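Blog > Notes > Labeling

My co-worker Lăcrămioara Matei and I spent part of October labeling support emails for Pivo, the little text classifier we keep on the side. There were 3396 of them and 6 categories. We each did the whole set, then compared.

We disagreed on 1189. Most of those were between "billing" and "account," and when I read them again I could have gone either way on nearly half. People write in about a charge and a login in the same sentence. 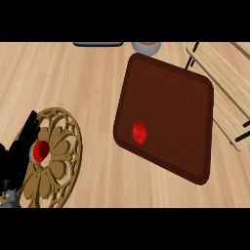

My first idea was to have a third person break the ties. I dropped it. A tiebreak gives you one clean label and throws away the fact that the email was hard. So I kept both labels and trained on the split, with 0.5 on each side.

Accuracy on the easy emails didn't move. On the hard ones the scores now sit near the middle, and I can send those to a human queue. The older model, Gunia, put 0.97 on them and was wrong a lot.

Still to do: merge the 2 categories and retrain, to see how much of this was just a bad label guide. Lăcrămioara thinks most of it. The guide was mine.

Filed under: classifiers, annotation, Pivo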